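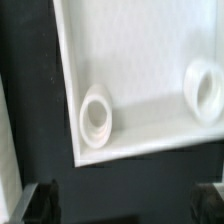 How to Descale a Kettle Without Ruining Your Tea for a Week

If your kettle sounds like a gravel truck and leaves small white flakes in your cup, you have limescale. It won't hurt you. It does make tea taste like a sidewalk.

What you need: white vinegar or citric acid, water, an old toothbrush, and an hour when no one in the house will ask for coffee. I do mine on a Tuesday, when everyone is out and can't form opinions.

1. Unplug the kettle and pour out whatever is in there.

2. Fill it halfway with equal parts vinegar and water. If you went with citric acid, stir 50 grams into a quart of water and enjoy a kitchen that doesn't smell like a pickle jar.

3. Plug it back in, bring it to a boil, and switch it off. Open a window if you used vinegar. Open two if you live with my mother-in-law.

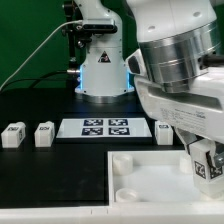
4. Let it sit for an hour. Stubborn patches may want longer, so go do something else. Staring at the spout has never helped, and I have put in the time.

5. Pour it out, unplug again, and go after the leftovers with the toothbrush. Keep the base and the plug dry. Retire the toothbrush afterward, and tell people you've retired it.

6. Boil a full kettle of plain water and dump it. Do that twice more if you used vinegar.

With hard water, repeat every 6 weeks. I aim for that and manage twice a year, usually when guests are coming.

Comments (3)

Ronja Dahlgren
Forgot the rinse. Served my boss vinegar tea. She finished it, which worries me more.

Vidar Sæther
Does this work on a coffee maker?

Oda Solberg
Vidar, check the manual first. Mine said no vinegar.

Get our newsletter. Join 1,720 readers.
Search this site... Go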